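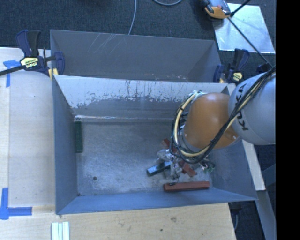
## 4.2 What people call a thing that holds other things

We now come to the part of the study we enjoyed most. The naming task gave us 3198 usable answers from 100 speakers, and the variety in them is wonderful. Our pilot in Clendale had led us to expect two or three common nouns for each container and a thin tail of oddities. The tail was anything but thin! Speakers gave us *bin*, *box*, *tray*, *tub*, *crate*, *tote* and *trough*, along with local words we had never met in print (*slopper*, *catchall*, and the lovely *keepin*, offered by two sisters who were tested on different mornings).

Shape mattered a great deal, as Berrada and Nguyen predicted in their earlier work on kitchen vocabulary. Round containers with handles were called *bucket* or *pail* almost every time, and the choice between those two followed the old regional line closely. Containers with straight walls were far less settled. An open rectangular metal container with a few blocks in it (Figure 1) can be a *bin*, a *tray* or a *box* for the same speaker within a single conversation, and we have recordings in which all three words turn up before the speaker has moved on to the next item.

Depth seems to be what pulls people toward *bin*. When the walls were low compared with the floor, *tray* took over, and it did so sooner for older speakers. We had no strong view on this beforehand, and we were delighted to see such a clean pattern come out of such messy material. Cai has suggested that younger speakers keep *tray* mainly for food, which would leave *bin* to cover the middle ground. The follow-up interviews fit her reading quite well. One speaker from Mansour put it like this: "If I'd eat off it, it's a tray. If I'd throw things in it, it's a bin."

Contents made a difference too. In 663 of the answers the speaker added a phrase naming what was inside, although the instructions asked only for the container. These additions are a small treasure. A speaker who said *box of blocks* would often go back to plain *box* for the next item, even when that item had been a *tub* for nearly everyone else. We take this as a carry-over effect and treat it in Section 5, where the order of items is added to the model.

Material had a weaker effect than we had hoped. Metal made *tub* a little less likely and *trough* a little more likely, mostly among speakers who had grown up on farms. Wood favored *crate*, though only when there were gaps between the boards. For plastic we found no preference worth reporting.

We left out 10 answers that could not be made out on the recordings. Doucette and Kennedy each coded the full set separately, then met in June to settle the cases where they differed. Most of these involved compounds. We counted *toolbox* and *tool box* as one noun, but kept *bread box* apart from *box*, as speakers who used it did not accept the shorter word as a replacement.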